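Sestgate Community Garden – members meeting
June 9, 2021, start 6:40

Present: Adoración Cabello (chair), Soo-ah Ahn, Chanida Thaweesak, Parisa Pakzad. Savita Upadhyay taking notes. Apologies from two plot holders on the Dultley side.

Last minutes OK'd. One fix – hose was bought in January, not last fall.

Water. Bill came in at $303. Chanida thinks the north tap drips overnight, will look at the washer. If it's the valve we call Prantl, they did the last one. Soo-ah wants a watering rota for July, said no one will stick to it otherwise. Agreed to try. Sheet goes on the shed door.

Plots. 78 plots, 77 taken. Plot 12 is the empty one, full of bindweed. Parisa to email the top of the waitlist, a week to answer then next name. Waitlist is at 40. Adoración asked about splitting the big plots agian, long talk, no decision.

Cabbages. White butterfly already on the Plulmont Road beds. Netting on now please, fine mesh, pegged right down. Chanida had eggs under the leaves even with the net on. Soo-ah picks hers off by hand. No sprays, see rule 6.
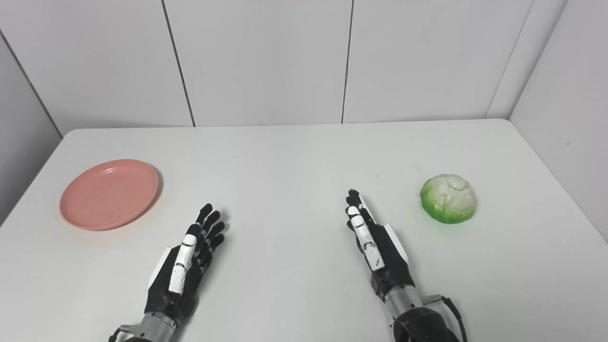
Pink plate and model cabbage, white table.

Harvest table. Going ahead end of August, same as before, bring a dish and something you grew. Need more serving spoons. Soo-ah asked for labels on anything with nuts, all agreed. Parisa does the sign up sheet.

Compost. Bay 2 is full, stop adding to it. Bay 3 open. No cooked food!! Lid hinge still broke, Adoración has screws.

AOB. Gate code changes next week, Savita will text everyone. Wheelbarrow tire flat – Chanida has a pump. Slug pellets left by the shed, whoever's they are please take them home.

Closed 7:55. Next meeting same place, date by email.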